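Recording Demonstrations by Remote Control: Frequently Asked Questions
Irkdale teleoperation toolkit, user support pages

These answers cover the recording of demonstrations with a hand controller, in simulation or on a real arm. Installation and licensing have their own pages. 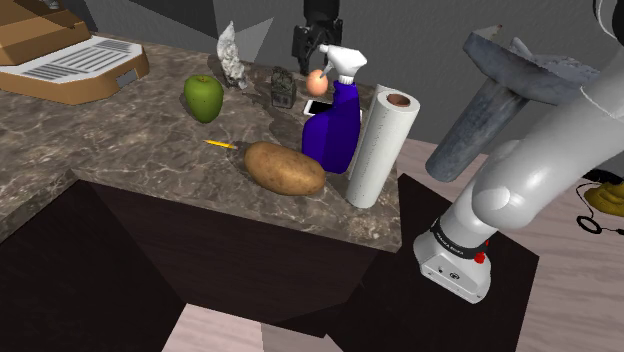
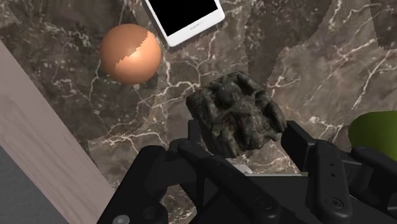
Simulated worktop with mixed objects: the arm and counter (first), and the gripper from above (second).

What counts as one demonstration?

One attempt at one task, from the start pose to the moment you press Stop. If the object is dropped and picked up again, that is still one demonstration. Tag it "recovered" and keep it. Attempts abandoned part way should be tagged "incomplete" and are left out of training by default.

How many demonstrations do I need?

It depends on how much the layout changes between attempts. For a single object in a fixed position, 21 is enough to check that the pipeline works. For a cluttered surface with the objects moved each time, plan for 500. The Wondby kitchen set, which ships with the toolkit, contains 2,089 demonstrations, of which 473 are tagged "recovered".

Should I use the wide view or the gripper view while driving?

Both. The wide view is for the approach and for keeping the arm clear of tall items. The gripper view is for the last part of the movement, when the fingers have to be lined up with the object. Switch with the Tab key, or set the two side by side under Display. The recording stores every enabled camera, whichever one you are looking at.

Why do shadows have stepped edges?

The preview renderer uses low-resolution shadow maps to keep the delay down. Recordings can be rendered again at higher quality with the Kütt exporter, which replays the stored joint positions and object poses. The motion is not changed.

Can I guide the arm by hand instead?

On a real arm, yes, if it supports a free-drive mode. Hold the arm above the wrist and keep your fingers away from the gripper joints. Hand guiding usually gives smoother paths, but your arms and body will appear in the camera images. If the policy is to be trained from images, record the path by hand first and then replay it with the cameras on — the replay is what you keep.

Hand guiding is not available in simulation.

The gripper closes but the object slips out. What is wrong?

Check these in order:
Grip force. The default is low, to suit fragile items.
Approach angle. Uneven objects hold better when the pads meet two roughly parallel faces.
Object friction. Imported models without a friction value are given a very low one.
Closing speed. A fast close can push a round object out before the second finger touches it.

Do I have to pause before grasping?

A short pause does no harm. Long pauses do, as the trained policy may learn to stop there and stay stopped. Trim any pause longer than a second with the Flestemden editor, or turn on automatic trimming in its settings.

Can two people record for the same task?

Yes. Give each operator a separate ID in the session form. Mixed driving styles are acceptable, but agree beforehand which side of the object to approach from.

Where are the files saved?

In the session folder, one file per demonstration. Do not rename them while the recorder is open.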